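How a Program Saves Your Drawing

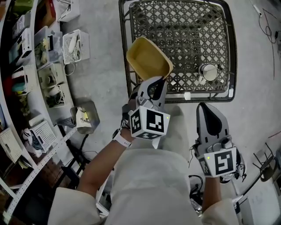
When you save a drawing, the computer does not keep the picture the way you see it. It keeps a set of written instructions called a file. The way those instructions are arranged is the file format.

Suppose you draw a blue circle and a red line in a drawing program called Wundetti. The file needs to record what each shape is, where it goes and what colour it is. The circle might be saved like this:

shape: circle
colour: blue
across: 19
down: 655
width: 2

The word on the left of each line is the name. The part on the right is the value. Together they are called a name and value pair. "Width" here means the thickness of the pen line.

What is a version number?

Programs change over time. Wundetti 1 could only draw in black, so its files had no colour line. Wundetti 2 added colours. The first line of every file now says which version wrote it:

version: 2

When the program opens a file, it reads this line first. If the number is 1, it fills in black for every shape. If the number is 2, it looks for the colour line.

What if a line is missing?

A good format has a rule for this. The rule is called a default value. If the pen width is missing, Wundetti uses 1. If the shape is missing, there is no sensible default, so the program skips that item and shows a warning.

How big is the file?

Each letter, digit or space in our file takes up one byte. A small drawing by Zsófia Bozsik, with a house and a fence, came to 1,370 bytes – less than one page of a printed book.

Try it yourself

Write the pairs for a green square on paper. Give them to a friend and see if they can draw it without asking you anything.

Words to know

Byte: a small unit of computer storage.
Default: the value used when none is given.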